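# Chapter 4: Keeping Stock

Any business that makes, sells or repairs things has to hold some of them in store. A bakery holds flour, a garage holds tyres and a school office holds paper. The goods waiting to be used or sold are called **stock**, and the work of deciding how much to hold is called **stock control**.
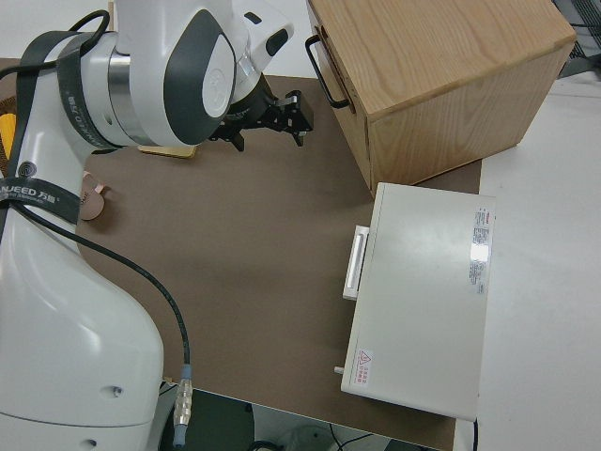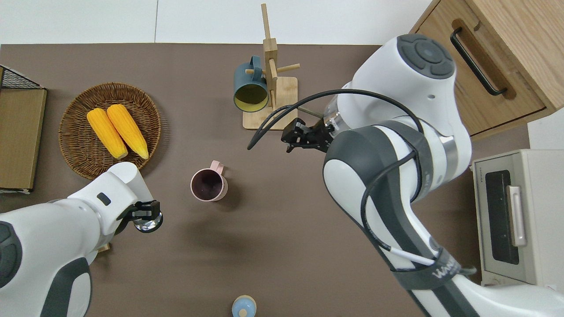 Stock costs money in two ways. The first is the price paid to the supplier. The second is the cost of keeping the goods until they are needed, known as the **holding cost**. It includes rent for the storeroom, insurance, heating, and the loss when goods spoil or go out of fashion.

Running out of stock also costs money. A customer who finds an empty shelf may go elsewhere and not come back. A workshop that runs out of one small part may have to stop work on a whole order.

## 4.1 The reorder level

Most firms don't wait until the last item has gone before they order more. They choose a **reorder level**, and place a new order when stock falls to that number. To find it you need three things:

- daily use: how many items are used or sold in a day
- lead time: the number of days between placing an order and receiving it
- buffer stock: a small extra amount kept in case of delay

The rule is:

**reorder level = (daily use × lead time) + buffer stock**

### Worked case: Josbridge Ceramics

Josbridge Ceramics sells plain white mugs to cafés. It sells 20 mugs a day. Its supplier, Salturero, takes 13 days to deliver, and the firm keeps enough buffer stock for 2 days' sales.

Use during the lead time is 20 × 13 = 260 mugs. The buffer stock is 20 × 2 = 40 mugs. The reorder level is therefore 300 mugs.

Each order is for 600 mugs. If sales stay steady and the delivery is on time, stock will have fallen to 40 when the new mugs arrive, and will then rise to 640. This is the **maximum stock level**, and the storeroom must have space for it.

Sales are seldom as steady as this. In May the firm's café customers open their outdoor tables and order more, so the reorder level has to be worked out again using the higher daily figure. Section 4.2 looks at seasonal changes of this kind, and at what happens when a supplier's lead time is uncertain.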